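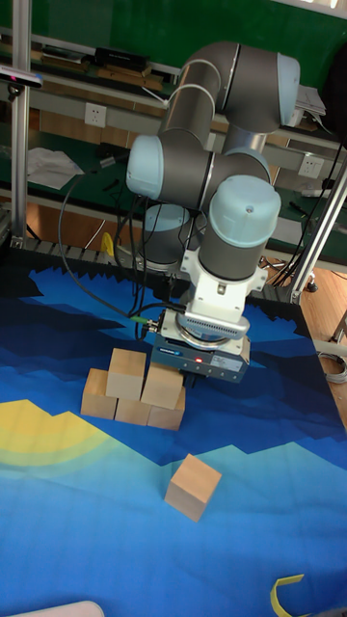

Cell notebook, block stacking bench
17 March 2020
Entered by Marjorie Crabtree

Rules review today, meaning I sat down with the cell rules and a biscuit and found out which of them we follow. The sheet is at revision 2. Revision 1 was one line long and said "be careful", and I still think it had the better prose.

Rule on cables first. The sheet says every cable to the tool must have enough slack for full wrist rotation and must not touch the work. Fine as far as it goes. It doesn't say who checks, or when, so we all assume somebody else did it before lunch. New wording: whoever starts the session jogs the wrist to both limits by hand control at slow speed, watches the cable the whole way, and initials the log. If the loop drags across the mat, re-route it and do the jog again. No tape. I know where the tape is kept and I will move it.

Start-up order. Gerent's checklist has the gripper enabled before the arm, ours has it the other way about, and the laminated copy by the door has a coffee ring over the line in question. I rang Conceição, who wrote ours, and she said arm first, then gripper, and was there really a coffee ring. Arm first, then.

Speed. Limit for teaching and for anything with a person inside the posts is 100 mm/s. It had crept up. The saved settings for the pyramid job said 1000, which is a very brisk way to put a toy brick on another toy brick. I've set it back and locked the profile. If you want it faster, write down why, get a second signature, and stand outside.
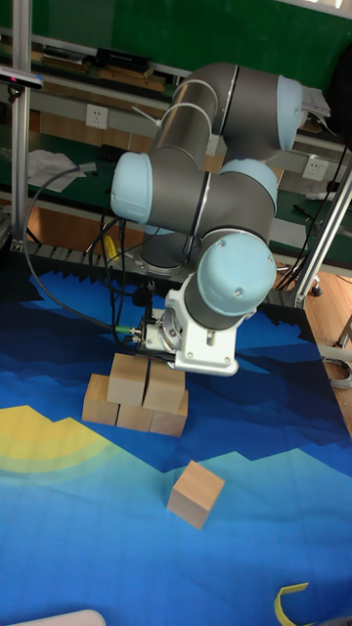 Blocks on the mat. Old rule: "keep the workspace clear of loose items." A block waiting to be picked is a loose item, so by the letter of it we have never run a legal trial. Changed to "clear of anything not named in the trial plan". Spare cubes that are in the plan can stay. Phones, pens and mugs can't, and putting "mug" in the plan won't be accepted (Ivance team, I've read your plans).

Reaching in. Still the one that bothers me. A block slides, you can see exactly where it ought to be, and your hand is halfway there before your head has joined in. The rule is pause, wait for the pendant to confirm, then reach. I've broken it myself, in June, and wrote it up, and it was not a fun paragraph. Proposal is to keep a reaching stick by the pendant. Clamik do this and claim it works, though they also claim their kettle is descaled.

Logging. Trial 1578 is down as "ok". So are a good many before it. "Ok" tells me the building didn't burn down. From now on: start layout, speed profile, who was on the pendant, any stop and what caused it. A stop with no cause gets "cause not known" in full, and the next person reads it before they power up.

Still to settle:
- whether visitors count as operators if they hold the pendant (I say yes, and they get the talk)
- where the paper copy lives, away from hot drinks
- floor cables. The rule says coiled or covered, and I'd like "and out of the walkway" added before I find out the hard way
- who re-reads all this at revision 3

Conceição wants a line about long sleeves. Agreed, will add it once I've found a jumper of my own that complies.

3 comments
Shared 2 times

Recent entries
Pendant battery, again
Gripper pads: when to change them
What we mean by "reset"
Labelling the shelves, part two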